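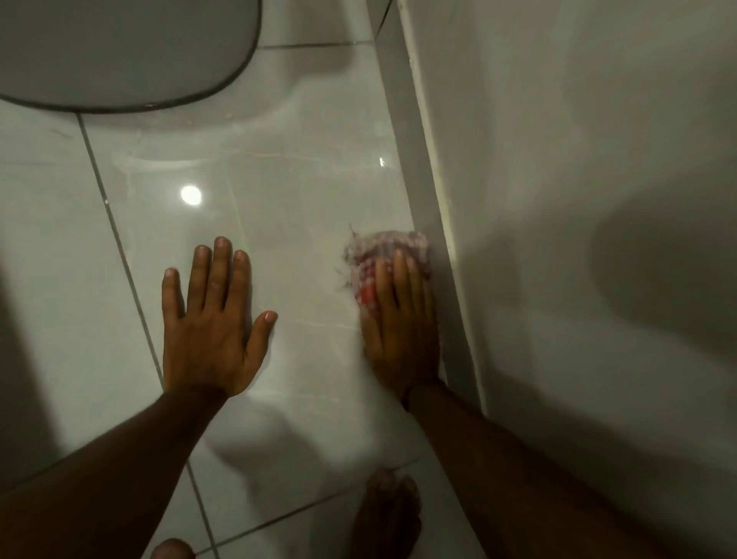

# 浴室の床と道具の写真ページ

白いタイルの床に両手をついて、右手の布で壁の近くを拭いています。左上に見えるのは便器と、灰色の丸いふたです。

## はじめに

私はヌハイラ・ハッジ(Nouhaila Hajji)と申します。Nirnthorpe という町で、短い期間だけ部屋を借りる人のための家を手伝っています。家の名前は Vitale といいます。このページは、Vitale の掃除についての小さな写真ページです。日本語を勉強しながら書いていますので、言い方がおかしい所があるかもしれません。読んでくださる方に意味が伝われば、うれしいです。

前のページでは台所の棚を紹介しました。今回は浴室です。写真は二枚だけですが、浴室の掃除については書きたいことが多くて、文章のほうがずっと長くなりました。写真だけ見たい方は、途中を読まないで下のほうへ進んでください。

Vitale には部屋が4つあり、浴室は一つです。泊まる人たちは浴室を一緒に使います。去年一年で、ノートに名前を書いた人は70人以上でした。家の大きさを考えると、少なくない数だと思います。一晩だけの人もいれば、一か月近くいる人もいます。一か月いる人は、自分のシャンプーを置く場所をだんだん広くしていきます。

## 手で拭くこと

Vitale には長い柄のついたモップもあります。廊下と入口ではそれを使います。浴室では、私は布を手に持って拭くほうが好きです。ひざをつくと床が近くなり、髪の毛や小さい砂がよく見えます。手のひらで布を押さえると、タイルの上に何か固いものが残っていれば、指ですぐに分かります。

左の手は、何も持たないで床につきます。濡れたタイルは滑りますから、体の重さを左の手にのせてから、右の手を動かします。最初のころ、私は右の手だけで急いで拭いて、ひじを壁にぶつけました。痛かったので、今はゆっくりやります。

壁のそばは、布を小さく丸めて、壁にそって手前に引きます。反対の方向に押すと、集めたほこりが角に入ってしまいます。角に入ったほこりを取るのは、床の全体を拭くより時間がかかる日もあります。古い歯ブラシを使う人もいますが、私は布の端を指に巻いて取ります。

ケネス・ニスベットさん(Kenneth Nisbet)は、この家の持ち主です。ケネスさんはモップのほうがいいと言っています。「ひざは二つしかない」と何度も言われました。厚いひざ当てを買ってもらいましたが、夏は暑くて、あまり使っていません。冬になったら使うつもりです。

## 白いタイルについて

この浴室の床は、白っぽくて、つやのあるタイルです。よく見ると薄いすじの模様が入っています。間の目地は暗い灰色です。

白い床は明るくて、朝に入ると気持ちがいいです。けれども、髪の毛が一本あってもすぐに目に入ります。その上、つやがあるので、水を拭いたあとのすじが残りやすいです。天井の明かりをつけると、すじがよく見えます。明かりを消して掃除をして、あとで明かりをつけて、がっかりしたことがあります。それからは、昼でも必ず明かりをつけて掃除をしています。

すじを少なくする方法を、いくつか試しました。

- 熱い湯で拭く。早く乾きますが、私の場合はすじが増えました。
- 酢を少し入れた水で拭く。においが残って、泊まっている人に「今日の料理は何ですか」と聞かれました。
- 洗剤のあとに、きれいな水だけで二回拭く。これが一番よかったです。
- 最後に乾いた布で軽く拭く。時間がある日だけします。

酢については、あとでカリム・アブー・ゼイドさん(Karim Abou Zeid)に注意されました。カリムさんは Bukell でタイルを張る仕事をしています。目地によっては酸に弱いものがあるので、材料が分からない床には使わないほうがいいそうです。私は二回だけ使いましたが、もうやめました。

目地の色が暗いことは、とても助かります。前に働いていた Flitham の家では、目地が白くて、一週間で色が変わりました。毎週、細いブラシでこすりました。あの仕事はもうしたくないです。

## 便器のまわり

便器の外側は、上から下へ拭きます。ふた、座る所、外側の丸い所、そして床の順番です。下から始めると、上から水が落ちて、もう一度下を拭くことになります。とても簡単なことですが、私は三回ぐらい失敗して覚えました。

便器の下のほうは丸く曲がっていて、床も白いので、どこまでが便器で、どこからが床か、目では分かりにくいです。私は指で境目をさわりながら布を動かします。後ろの狭い所は、顔を横に向けて、奥まで手を入れます。きれいな姿勢ではありませんが、ほかの方法を知りません。

便器に使った布を、そのまま洗面台に使ってはいけません。Vitale では、洗面台と鏡には青い布、床と便器のまわりにはそれ以外の布、と決めています。新しく手伝いに来た人には、最初にこれだけを教えます。ほかのことは、やりながら覚えればいいと思います。

## 布の話

掃除の布は、店で買うことが少ないです。古くなったシーツ、台所の布巾、もう着ない服などを切って使います。赤い柄の布がよく残ります。理由は分かりませんが、赤い布は丈夫なものが多い気がします。何回洗っても色が少しずつ薄くなるだけで、穴があきません。

初めて使う赤い布は、白い床に使う前に、一度バケツの中で洗って、水の色を見てください。私は一度、ピンク色の水で床を拭いてしまいました。すぐに拭き直しましたから、跡は残りませんでしたが、とても驚きました。

使ったあとの布は、洗濯機に入れる前に、手で洗います。髪の毛がついたまま洗濯機に入れると、ほかの布に移ります。よく絞って、裏の庭のひもに干します。雨の日は、ボイラーの部屋に干します。ボイラーの部屋は暖かいので、庭より早く乾きますが、少しにおいがつきます。

布の大きさは、両手を並べたぐらいが使いやすいです。大きい布は水をたくさん吸って重くなり、絞る時に手首が痛くなります。ラシッド・メトワリさん(Rachid Metwally)は大きい布を好みます。ラシッドさんは手が大きいので、絞ることも上手です。私とラシッドさんが同じ日に掃除をする時は、布を別々に用意します。

## 道具を運ぶ順番

掃除を始める前に、浴室にあるものを外へ出します。マット、ごみ箱、泊まっている人の洗面道具です。洗面道具は、人ごとに小さい籠に入れてもらっています。籠なら、一度に外へ出せます。前は窓の所に全部並んでいて、どれが誰のものか分からず、いつも困りました。

そのあとで、道具を入れます。バケツ、スプレー、布です。道具を先に入れてしまうと、自分の立つ場所がなくなります。浴室は狭くて、私が両方の腕を伸ばすと、両方の壁にさわりそうになります。

奥から始めて、ドアのほうへ下がりながら拭きます。この時、バケツも一緒に下げます。バケツを奥に忘れたまま、きれいになった床を見て、どうしようかと考えたことがあります。靴下をぬいで、つま先で取りに行きました。今は、初めからはだしです。はだしのほうが滑りませんし、濡れた所が足の裏で分かります。

## オレンジ色の盆

二枚目は、青いふちの丸いバケツにのせた、オレンジ色の四角い盆です。盆の中に透明なスプレーが横になっていて、右手が赤と白のしま模様の布で盆を押さえています。
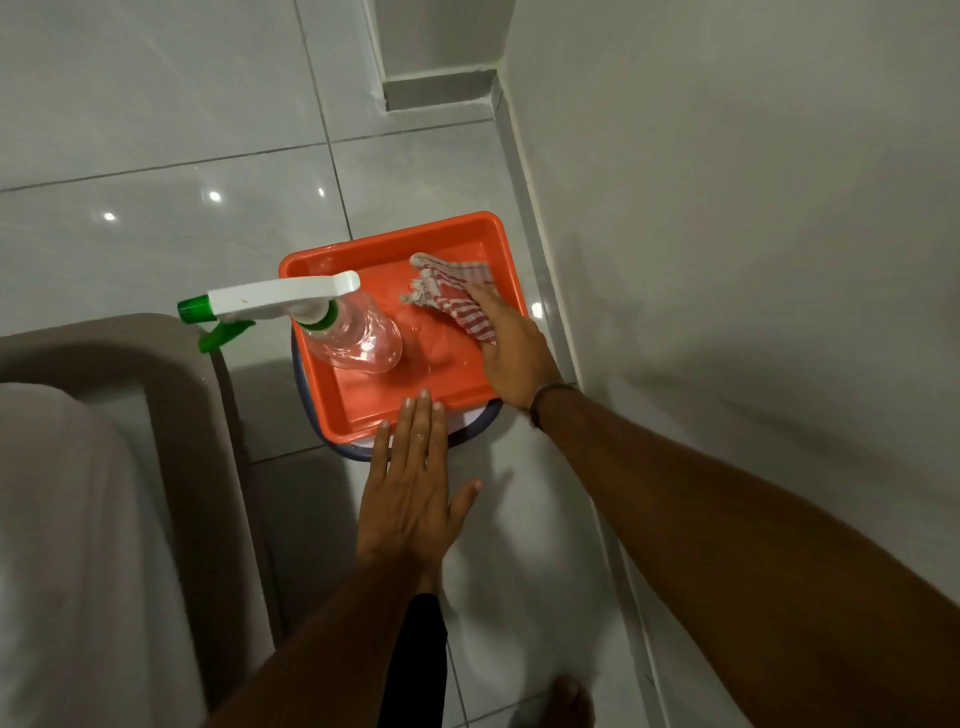 ## 盆を使う理由と、使い方

道具を床に直接置くと、拭いた場所がまた濡れます。盆にのせておけば、水は盆の中だけに落ちます。盆も、一日の終わりに布で拭きます。道具を拭かないまま棚にしまうと、次に出す時に底がぬるぬるして、気持ちが悪いです。

布の房のある端は、しぼった時に水が残りやすいので、最後にもう一度、指で押します。房を切ってしまう人もいますが、切ると糸がどんどん出てきます。糸は排水口に入ると面倒です。私は切らないで、そのまま使います。

盆の拭き方は、特別なことはありません。

1. スプレーを立てるか、別の場所に移します。
2. 盆の底を、水をふくんだ布で拭きます。
3. 角を拭きます。粉のような汚れは、たいてい角にあります。
4. 裏も拭きます。裏は忘れやすいです。
5. 乾くまで、壁に立てておきます。

一番を省略して、スプレーを横にしたまま周りだけ拭く人もいます。急いでいる日は、私もそうします。

## スプレーについて

スプレーの中身は、必ず容器に名前を書くことにしています。透明な容器では、水も洗剤も同じに見えることがあります。油性のペンで書いても、濡れた手で何度も持つと消えます。それで、紙に書いて、上から透明なテープをはる方法に変えました。テープも一か月ぐらいではがれてきますが、ペンだけよりはいいです。

違う洗剤を一つの容器に混ぜることは、絶対にしないでください。特に、塩素の入ったものと酸の入ったものを一緒にすると、危ないガスが出ます。前の洗剤が少し残っている容器に、別の洗剤を足すことも同じです。分からない時は使わないで、ケネスさんか私に聞いてください。掃除が一日遅れても、困る人はいません。

使う時は、壁や床に直接たくさんかけるより、布に二回か三回かけて、それで拭くほうが無駄がありません。引き金の所が固くなったら、ぬるい湯を入れて何回か押します。それでも直らない時は、新しい頭に取り替えます。容器は捨てなくても大丈夫です。

窓を開けることも大切です。寒い日に開けると、泊まっている人から文句が出ることがありますが、掃除の間だけですから、我慢をお願いしています。

## バケツ

Vitale には、丸いバケツと四角いバケツがあります。四角いほうは布を絞る時に水がこぼれにくいのですが、取っ手が壊れて、今は庭で使っています。

水は半分まで入れます。いっぱいに入れると、私には重いです。それに、水が汚れたら早く替えたいので、少ないほうが気楽に捨てられます。床を一回拭くのに、水を二回替えます。雨の多い季節は三回です。泊まる人の靴についた土が、なぜか浴室まで来ます。入口で靴をぬいでくださいとお願いしていますが、Nirnthorpe では家の中でも靴をはく人が多くて、むずかしいです。

バケツの上に物を置く時は、水を入れる前か、捨てたあとのほうが安心です。水が入ったまま盆を置いて、盆を取る時に手がすべって、スプレーが水の中に落ちたことがあります。大きい音がして、隣の部屋の人が見に来ました。

## 時間の目安

浴室一つの掃除は、30分で終わるように計画しています。分け方は、だいたい次のようにしています。細かい時間は決めていません。

- 物を外に出して、窓を開ける。
- 洗面台と鏡を拭く。
- 便器の中をブラシで洗い、外側を拭く。
- 床を洗剤で拭き、水で二回拭く。
- 道具を拭いて、片づける。
- 床が乾いてから、マットと籠を戻す。

一番長くかかるのは床です。そして、一番忘れやすいのは最後のマットです。マットがないまま夜になって、シャワーのあとに床がびしょびしょになったことがありました。今はドアの外側にマットをかけておきます。出る時に、必ず手にさわります。

掃除は、みんなが出かけたあとの午前中にします。シャフィク・プラマニクさん(Shafiq Pramanik)は夜に働いていて、昼は部屋で寝ています。シャフィクさんの部屋は浴室のとなりですから、バケツを置く音に気をつけています。取っ手を放さないで、下まで手で持って下ろすと、音が小さくなります。シャフィクさんは「全然聞こえません」と言ってくれますが、やさしい人なので、本当かどうか分かりません。

## 十月に変えること

十月から、暖房をつける日が増えます。浴室は湿気がこもって、壁の下のほうに水の粒がつきます。壁と床の間には細いタイルが張ってあり、その上の線にほこりがたまります。夏は週に一度ここを拭きますが、十月からは床と同じように毎回拭くことにします。

それから、換気扇を新しくする予定です。今のものは音だけ大きくて、紙を近づけてもほとんど吸いません。Bukell の店で聞くと、工事も入れてかなり高いそうで、ケネスさんが考えています。その間は、シャワーのあとに窓を開けてくださいと、ドアに紙をはりました。紙は英語とフランス語とアラビア語で書きました。日本語でも書こうとしましたが、日本語を読む人が今は泊まっていないので、やめました。

## よく聞かれたこと

前のページを見た方から、いくつか質問をもらいました。浴室に関係のあるものだけ、答えを書いておきます。

**ゴム手袋は使いますか。**
強い洗剤の時は使います。水拭きだけの日は使いません。手袋をすると、床に残ったざらざらが分からなくなります。ただ、冬は手が荒れますので、掃除のあとにクリームをぬります。

**腕輪や指輪は外しますか。**
指輪は外したほうがいいです。細い腕輪ぐらいなら、私は気にしません。便器の中に手を近づける仕事の時だけ、外してポケットに入れてください。

**床にワックスをぬりますか。**
ぬりません。もともとつやのあるタイルなので、必要を感じたことがありません。濡れた時に、もっと滑るようになっても困ります。

**このページは何人ぐらい見ていますか。**
数え始めてから、2,500回開かれました。同じ人が何回も開いた数も入っています。その中の多くは、間違いを探している私だと思います。

## お礼とお知らせ

日本語は、Flitham の図書館で一緒に勉強している方に少し直してもらいました。「ひざをつく」と「ひざまずく」の違いを教えていただきました。残っている間違いは、私の間違いです。見つけた方は、ページの下の連絡の所から教えてください。

次は、裏の庭の物干しと、ボイラーの部屋の棚の写真をのせます。棚の片づけがまだ終わっていないので、少し時間がかかります。

ヌハイラ・ハッジ(Vitale、Nirnthorpe)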